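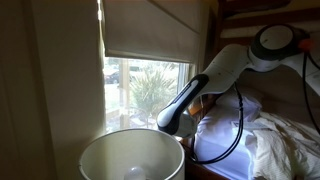
**Week 6 - Planning around things you didn't model**

Read this before the lab, and bring the log from your last Flidance run.

The textbook version of motion planning hands you a start, a goal and a list of obstacles. Somebody wrote that list. In a bedroom, it is usually the bed, the wall and the window, because those are easy to box. A lampshade might make it in. The cable hanging off the arm almost never does.

### What the planner checks

Flidance samples joint configurations and tests each one against the collision model. In the Udside bedroom set it drew 4,000 samples per query and kept 1,768 as collision-free. Please don't read that second number as a safety figure. It says 1,768 poses missed the boxes we drew.

Things the boxes leave out:

- the cable, which changes shape with every joint move
- bedding, which is soft, bunched up and different each morning
- the open top of a lampshade (we used a solid cylinder - fine for avoidance, useless if you need to reach in)
- anything behind glass that the depth sensor reports badly

### Perception won't rescue you

The Collau paper claims a live depth map removes the need for hand-made models. I am not convinced. Their test rooms had even lighting and no windows. Put a bright window behind a dark wrist and see how much of the silhouette survives. White blanket on white sheet is also a poor place to look for edges.

The Govindasamy planner pads every obstacle by 21 mm and calls the result robust. Padding hides small errors. It also closes off narrow gaps, and then the planner reports "no path" when it means "no path I like."

### For the lab

1. Run the same query 300 times with different seeds. Plot path length, and keep the failures in the plot.
2. Add the cable as a chain of capsules. Note what happens to planning time.
3. Move the pillow box 5 cm toward the arm and rerun. If nothing changes, find out whether the box is being loaded at all. Last year, for two groups, it wasn't.

Write-up due 12th August, two pages, with code attached. "The planner succeeded" needs a definition of success next to it.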